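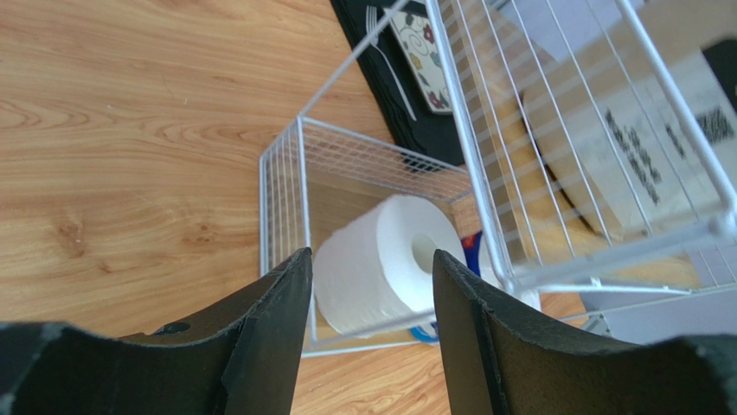
Wrist camera view, scooped fingers open, paper roll in the small wire basket.

Gripper Comparison: Frequently Asked Questions

Last updated May 8, 2024

These are the questions that come in most often about the Garkimley tabletop gripper comparison. If you want the raw logs, see the last section.

GENERAL

What are you comparing?

Two parallel grippers, the Cerkel and the Sudex, each with two sets of fingers. One set is flat. The other is scooped, with a curved top edge that ends in a squared tip. The arm, the controller and the wrist camera stay the same throughout, so the only things that change are the gripper body and the fingers.

Why household objects?

Our users want to pick up household objects. We started in April with machined blocks and every gripper we had picked them up every time. That told us nothing. A roll of toilet paper in a wire basket is a much better test. It gives when you squeeze it, it has a hole in the end, and the basket walls leave little room for fingers that are too wide.

How many grasps have you logged?

3,692 attempts in total. Of those, 2,151 were with the Cerkel and the rest with the Sudex. The numbers are uneven, as the Sudex spent part of April waiting on a replacement cable. All rates on the results page are worked out per gripper, so the difference in totals does not tip them one way or the other.

Who runs the tests?

Jolene Ruddock sets up the table and runs the sessions. Tudor Buzatu wrote the control code and looks after the logs. Both read the mail that comes in through the contact form.

GRIPPERS AND FINGERS

Which gripper should I buy?

It depends on what you pick up. The Cerkel opens wider and did better on soft things. The Sudex closes faster and holds position more tightly, and it did better on forks and other flat metal. If you only have money for one and your objects are mixed, we would get the Cerkel with scooped fingers. If you sort cutlery all day, get the Sudex.

Do the scooped fingers make a real difference?

On round objects, yes. The flat fingers tend to touch a roll along one narrow line, and if the approach is off by a little the roll turns as they close. The scooped ones are more forgiving. On plates we saw no difference worth mentioning. On anything that has to be pinched from a flat surface, the scooped fingers are slightly worse, mostly because there is more material in the way near the tip.

Can I print the fingers myself?

Yes. The files are on the downloads page. Print them solid, with the inner face up. We tried a sparse fill first and the tips bent under load. Check the fit of the mounting screws before you put the gripper back on the arm. Two people have written in to say the holes came out tight on their printers, and running a drill bit through by hand fixed it both times.

How often do you change fingers?

When the inner faces look polished or the slip rate on the reference object goes up. We do not go by hours. A session full of wire baskets wears them much faster than a session of cardboard boxes.

Why are the fingers black?

It cuts down on glare. We had a white set early on and the camera kept adjusting its exposure to them. White fingers against white wire were also hard to tell apart in the recordings. Dark ones stand out from nearly everything we put on the table.

Did you test suction?

No. The controller has a spare output for a pump and we may get to it later. Suction is not going to help with a wire basket in any case.

CAMERA

Where is the camera mounted?

At the wrist, looking out past the fingers. Both fingertips are in view along the bottom when the gripper is open. We want it that way. Being able to see the tips and the target together makes it far easier to work out afterward why a grasp missed.

Don't the fingers block the view?

Some of it. With a near object, part of the near edge can end up behind a finger, and the small basket's rim is a good case of this. We tried moving the camera higher on its bracket. That cleared the view but made the last part of the approach harder to judge, so we moved it back.

Do you use a second camera?

Not for the comparison. We have an overhead one from Aaltonen on the bench, and the plan is to run the same objects with both views later on. Until then, everything on the results page comes from the wrist camera alone.

Does the wire mesh confuse depth sensing?

Yes, badly. Thin white wires under bright light come back as holes or as points floating in the wrong place. We do not use depth for anything in a wire basket. The operator lines up the grasp from the color picture, and the controller stops the fingers on force. If your setup depends on depth, expect to do some work here. Turning the lights down helped us a little. Painting the wires would help more, but then it would no longer be the basket people have at home.

What about the wood table? The grain is very busy.

It is, and we left it that way. Kitchen tables have grain and knots. We did run one short set on a plain gray cover and the operator success rate did not move.

THE TABLE SETUP

Why is there so much on the table at once?

Clutter is part of the test. A single object in the middle of an open table is easy for either gripper. In the crowded layouts we have the small basket with the roll in it, a larger wire basket right next to it, a cardboard box under that, and a plate and fork on a black mat further back. The arm has to get to the roll without catching the big basket on the way in or on the way out.

Does the big basket get in the way?

All the time. Its wires overlap the small basket from the camera's side, and a finger that comes in too far to the right will hook one. Hooked wires are logged as their own kind of failure, separate from a missed grasp. The Cerkel had more of them. Its fingers spread wider before closing, and that is the price you pay for the extra opening.

Do you fasten the baskets down?

No. If the basket gets dragged along with the roll, that counts as a failure and we want to see it. A basket that is clamped in place hides a lot of sloppy grasps.

How do you put things back between attempts?

By hand. We do not measure positions to the millimeter. Jolene resets the layout by eye, and the roll is allowed to lie a little differently each time. After every 50 attempts the whole layout is changed.

Which way does the roll face?

For the basket test it lies on its side. We tried it standing up as well, and standing up is easier for both grippers, so we dropped it from the main set. With the roll on its side you have a choice of squeezing across the outside or putting one finger in the core. We only score the outside squeeze. The core grasp works, but it tears the paper at the edge and it depends too much on how the cardboard has been crushed in the pack.

Do you reuse the same roll?

For one layout at most. The outer layers go loose after repeated squeezing and the roll gets softer and easier to hold, and then you are measuring the roll.

CONTROLLER AND SETTINGS

What grip force do you use?

We set it as a percentage of each gripper's range, and for the roll it is 40 on both. Less than that and the Sudex dropped it on the lift. More and the core stayed dented. These settings are for our grippers and our fingers. Start low on yours and work up.

Is the arm driven by hand or by a program?

Both. The approach is driven by an operator with a handheld controller. Closing and lifting are done by the program, with the same speed and the same height each time. That way the operator's skill affects where the fingers end up but not how they close.

Does operator skill affect the results?

It does. We looked at this early on and found that anyone new to the controls got noticeably better during their first session. First sessions are now kept in the logs but left out of the rates.

What counts as a success?

The object leaves the table, clears the basket rim, and stays in the fingers until the arm stops moving. If it slips but stays held, that is still a success, with a note. If it falls back into the basket it is a failure, even if it was out for a moment.

Can I run your code on a different arm?

Probably. Tudor kept the arm commands in a single file, and you would need to rewrite that file for your arm. The gripper code is separate and should work as it is if you have a Cerkel or a Sudex. We have only run it on our own arm and can't promise more than that.

LOGS AND CONTACT

Where are the logs?

On the downloads page, one folder per session. Each attempt has its gripper, finger set, object, force setting, result and any notes. The wrist camera recordings are in the same folder. They are large, so take one session first and see if it is what you need.

I found a mistake in a log. What should I do?

Send the session name and attempt number through the contact form. Tudor fixes these in batches and lists each correction at the bottom of the downloads page.

Will you test my gripper?

If it fits our wrist plate and you can lend it for a month, write to Jolene. We pay return shipping. Results are posted either way, and we do not show them to the maker first.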